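棉织物的缩水

缩水，又称织物收缩，指纺织品在洗涤、浸湿或受热后尺寸变小的现象，在棉、麻、粘胶等亲水性纤维制品中最为常见。

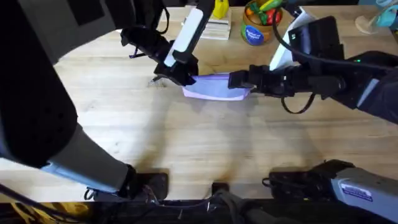
棉布为什么下水后会变短？

主要原因是纱线和织物在生产中受到拉伸，内部留有应力。棉纤维吸水后膨胀，纱线直径增大，经纬纱相互绕行的路径变长，织物便沿长度方向收缩，残留的应力也随之释放。

成因

织物的收缩一般分为松弛收缩、溶胀收缩和毡缩。松弛收缩源于纺纱、织造、染整各工序中的张力，多在首次洗涤时表现出来。溶胀收缩与纤维的吸湿性有关，纤维吸水后横向膨胀明显，纵向变化很小，但交织结构会把横向膨胀转化为整块织物的缩短。毡缩主要见于羊毛，由纤维表面鳞片在湿热和机械搓揉下相互纠缠所致，棉织物基本不存在此类问题。

合成纤维吸湿性低，溶胀收缩不明显，但涤纶、锦纶等热塑性纤维若未经充分热定形，遇高温时会发生热收缩。棉与涤纶混纺后，缩水程度通常低于同规格的纯棉织物。

影响因素

织物组织对缩水有直接影响。平纹组织交织点多，结构较稳定；缎纹和斜纹的浮线较长，纱线活动余地大。针织物由线圈串套而成，受力后易变形，洗后常见长度缩短而宽度变化较小，有时宽度反而略有增加。

经纬密度相差较大的织物，两个方向的缩水率也往往不同。机织物在加工中经向受力通常大于纬向，因此经向缩水一般更为明显。洗涤温度、机械作用的强度以及干燥方式同样影响最终尺寸。滚筒烘干时织物在翻动中失水，收缩量通常大于平铺晾干。

缩水率的测定

缩水率以洗涤前后标记点间距之差与原间距的百分比表示。测定时先将试样在标准大气中调湿，平铺于光滑台面，不施加张力，沿经向和纬向分别做出标记并量取距离。试样按规定程序洗涤、干燥后再次调湿，在相同条件下复测。

例如，标记点原距为55厘米，洗后为53.9厘米，则该方向的缩水率为2%。每个方向通常取3组标记，以平均值作为结果。计算结果为负时表示尺寸缩小还是伸长，各标准的符号约定不一，引用数据时应注明所依据的标准。

试样的裁取位置也有要求，应避开布边和匹端，不得带有折痕或明显疵点。成衣的测定则以衣长、胸围、袖长等部位为准，缝线、衬布和里料的收缩须一并考虑。面料与里料缩水率不一致，洗后可能出现起皱、吊里等缺陷。

防缩整理

工业上对棉织物多采用机械预缩。织物给湿后紧贴弹性承压材料进入预缩机，承压材料由伸张状态转为收缩状态，带动织物沿经向回缩，再经烘干定形。经预缩处理的织物在后续洗涤中尺寸较为稳定。

化学方法以树脂整理为主，通过交联剂在纤维素分子链之间形成连接，限制纤维溶胀，并兼具抗皱效果。其不足之处在于织物强力和耐磨性有所下降，部分交联剂还存在甲醛释放问题，目前多以低甲醛或无甲醛产品替代。液氨整理可改善棉纤维的内部结构，手感较为柔软，但设备投入较高。

普莱鲁姆（Plerum）纺织厂的技术主管贝恩德·克勒格尔（Bernd Kröger）曾对该厂的一种平纹棉布作过对比记录。未经预缩的布样洗涤一次后，经向缩水率几乎达到5.5%，同批预缩布样则在该厂规定的限度之内。该厂的限度仅适用于内部质量控制，不作为通用标准。

使用与保养

家庭制作服装或床品时，可在裁剪前将棉布浸水并晾干，使松弛收缩提前发生。浸水时应将布料完全展开，不宜用力绞拧，晾至微潮时沿经纬方向整理平直，再以中温熨烫。深色布料应单独浸泡。

日常洗涤应以产品标签标注的温度为上限。已经缩水的棉织物可在潮湿状态下轻轻拉伸并平铺晾干，长度能够部分恢复，但再次洗涤后仍可能回缩。

参见

织物组织
丝光
热定形
预缩机
毡缩

本条目最后修订于2023年12月15日。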